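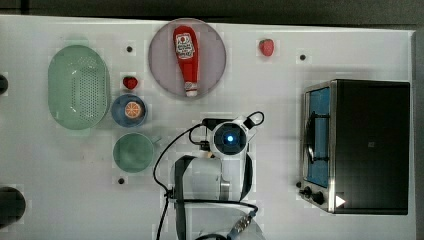 Gripper fault halts kitchen robot trials at Bednarek lab

Sunday, June 29, 2025

Robot arms at the Bednarek test lab have been taken out of service after one of them kept closing its gripper when it had been told to open. No one was hurt. Forkell, the company that runs the lab, said all kitchen trials are on hold until the fault is traced.

The problem showed up during pick-and-place work, in which an arm moves toy food and dishes from one spot on a table to another. According to an incident report from Forkell, the arm reached its drop point, got the command to release, and squeezed harder. An operator pressed the emergency stop. The arm froze within 2 seconds, but the gripper did not let go until power was cut at the wall.

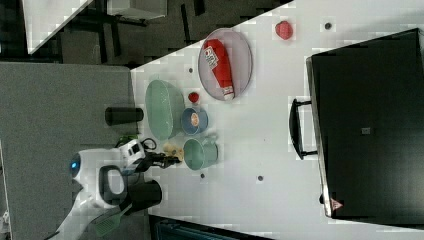 Forkell went back through its logs and found the same error in 20 of 712 recorded runs. In most of those the gripper corrected itself before the operator noticed. The earliest case dates from December, shortly after the lab installed a software update for the gripper controller.

The controller is made by Skodar. In a written statement, the company said it had received the logs and was able to reproduce the fault on its own bench. It believes that a position reading is sometimes dropped when the wrist turns and the fingers move at the same moment. The controller then falls back on an old value and drives the fingers the wrong way.

Skodar has told customers to go back to the earlier version of the software and to keep hands out of the gripper's reach while an arm is powered, even when it is standing still. A corrected version is being tested. The company did not give a release date.

The gripper's force is limited to 62 newtons, which Forkell said is enough to bruise a finger. The lab's rules allowed operators to reach in and reset objects between runs with the arm live. That practice has been stopped.

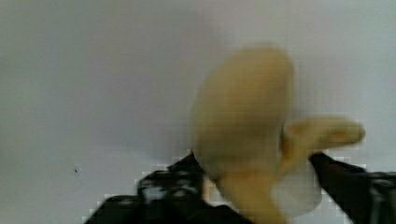 A banana in the gripper during handling work at the Bednarek lab.

Timereo, which shares the trial data and pays for part of the work, said its own arms use a different controller and are still running. It has asked Forkell to mark the affected runs so they can be left out of its records.

Forkell plans to restart with one arm and a second operator at the stop button.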